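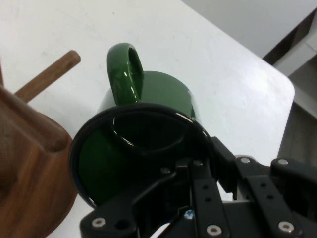
Wrist camera view, gripper over the lower right side of the mug.

Grasp planner places the approach on the handle side when the mug is tilted

Posted by Sajib Sultana

I am running Covik for grasp planning on wrist camera input, with Prurel as the arm controller. The task is to pick up a glossy green mug and hang it on a wooden stand with pegs. With the mug upright, the planner picks the rim every time. With the mug lying tilted, the top candidate moves to the handle and the approach path runs into the stand. The mask looks wrong too: the left side of the mug reflects the white tabletop and gets labeled as table. Is this a planner setting or a perception problem?

Aled Hopkin

Perception first. If the pale side of the body is dropped, the fitted axis rotates toward whatever is left — mostly handle and rim. Fit the rim ellipse by itself. It is thick and black against a white table, so the edge is easy to get. Take the axis from that and pass it to Covik as a fixed prior. Then add the stand to the collision scene with 8 mm of padding, pegs included. I run the rim fit at 178 points and drop any fit with fewer than 164 inliers. Mask the gripper out before fitting, or its black bars get merged into the rim.

prosser_user

Had the same thing in August. Lower the exposure, it worked for me. Didn't touch the planner.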